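1 June 2022

Second day at Okness and I'm writing this with orange fingers. I came home on the early bus, had a bath, ate toast standing up, and I still want to get it all down before I sleep, so here goes.

The question I keep being asked, by my sister and by the man at the bus stop and by myself at three in the morning, is whether a machine can do kitchen work yet. Proper kitchen work, the boring kind. Peel this, wipe that, put the lid on, find the other lid. I went up to the Drastunine kitchen thinking I knew the answer (no, not for ages) and I've come back much less sure, and so much more excited about it!

The first thing we did this morning was make a list of chores. I wanted soup. Everybody wants soup at first, it sounds so simple. Then you write it out and it's 28 separate jobs before anything gets hot, and half of them are things I have never noticed myself doing. Turning a carrot so the fat end faces you. Shaking the peel off your hand. Stopping because the phone went and then remembering where you were. The Gudach arm can do the first one now, most of the time, and I watched it do it over and over and didn't get bored once.

What it's brilliant at: picking up anything that keeps its shape. Tins, mugs, a wooden spoon, a block of cheese still in its packet. It put away a whole crate of shopping before lunch while we all stood about with our arms folded, and it only got one thing wrong, which was eggs in the bread bin, and my dad does that.

What it's bad at: anything floppy, anything pale, anything shiny. Tea towels, still hopeless. Pale plastic is a pain too. White tubs, white boards, white worktop, and the light slides all over them. A person runs a thumb along and knows where the rim is. The arm has to look, and looking is hard when everything is the same washed-out grey.

Carrots, on the other hand, are lovely. You couldn't design a better vegetable for a machine to find. I spent most of the afternoon on carrots and pale plastic, up very close, trying to think like something that has only got eyes. 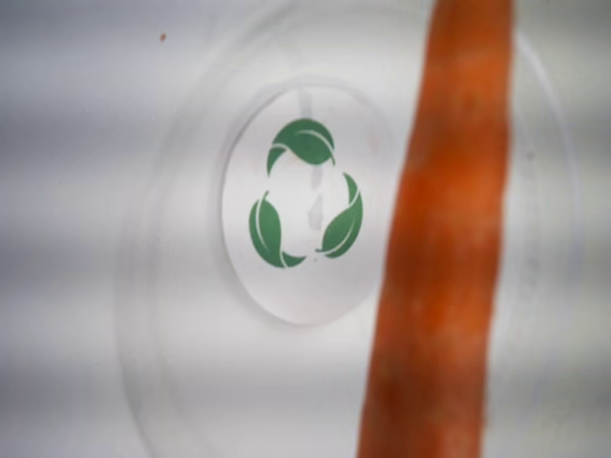
Orange on pale plastic, with the little green leaf emblem. Tiny orange speck, top left.

I got properly stuck on that speck. Would you wipe it up? I would, without thinking, with the side of my hand. The arm has no opinion on crumbs at all. We asked the Ghauri software to mark everything that needed clearing and it marked the leaves. Three green leaves going round in a ring, printed on, not going anywhere, and it wanted them in the compost! I laughed so much I had to sit down, and then I thought, well, fair enough, it's been told that leaves are rubbish. We've told it about printing now. It got it right 2 times running after that and then it was time for tea.

Numbers, because I promised myself I'd keep a note of them: 1,166 pick-ups on the counter since they started in the spring. I'd love to see the same counter for my own hands. I bet I do that many before Sunday dinner's on the table.

So can it do the chores? Some. It can unpack the shopping and find the carrot. It can't yet wipe a worktop the way my gran would call wiped. I think putting away will come first, then washing up (the solid things, pans and mugs), and cloths a long way after. If I could have just the putting away, in my own kitchen, I'd clear the microwave off the side tomorrow to make room for it.

Tomorrow is peeling. I've been told to bring an apron and low hopes. I'm bringing the apron. Must ask about the drawer that sticks, and take my own teabags, theirs are dreadful.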